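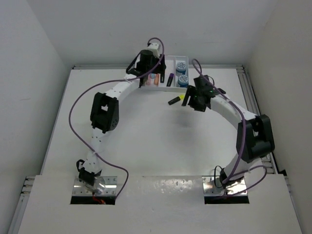
Skirngate Bench Mat, Gray, 2 ft x 5 ft

Item notes by Tarcísio Brito, updated Oct 20, 2026

Every maker of bench mats says theirs lies flat out of the tube. We have stopped repeating it. The Skirngate comes rolled, and the short ends curl for a day or two unless you put something heavy on them. Roll it backward once, weigh down the corners, and go home. If it still lifts after that, send us a photo and we'll swap it.

The sheet says "industrial grade" in three places. We don't know what grade that is and neither did the sales rep. What we can tell you is that it's a two-layer rubber mat, a smooth top over a softer black backing, and that the one on our packing counter has been there since August. It has knife marks. It was sold to us as "self-healing," a phrase we've taken off this page. Light scores close up enough that you can't feel them with a fingernail. Deep ones stay.

What it's good for: keeping small screws from rolling, protecting a painted or finished top, cutting down the racket when you set tools down. It's easier on the elbows than bare steel. It wipes clean with dish soap and water.

What it's not good for: hot pans, soldering irons, acetone. The printed card in the tube claims it "resists most solvents." Ours went tacky where a rag with brake cleaner sat on it over lunch, and the spot is still dull. It is also not an anti-static mat. It has no snap and no ground cord, and a gray color doesn't make it one, whatever you've read in the reviews elsewhere. If you need static protection, buy the Trindade and pay the difference.

Sizing
Stock width is 2 ft. Measure your bench before you order, then measure again at the other end, as old tops are rarely square. It cuts with a sharp utility knife and a straightedge, in several light passes. We'll cut to length for free, but cut pieces can't come back.

Smell
Yes, it smells. The card says "low odor." Leave it unrolled in a garage for a week if that bothers you. One customer gave it roughly 20 days before moving it into a sewing room.

Compared with the Gustari
The Gustari costs more and has a nicer edge. We couldn't feel any difference in grip. The extra money seems to go into the box.

Details
Color: gray top, black backing
Edges: straight cut, unbound
Sold: each, rolled in a cardboard tube
Ships in: 6 business days, longer if cut
Returns: uncut mats only, in the original tube
Warranty: the maker offers a "limited lifetime" one. We asked whose lifetime and are waiting to hear.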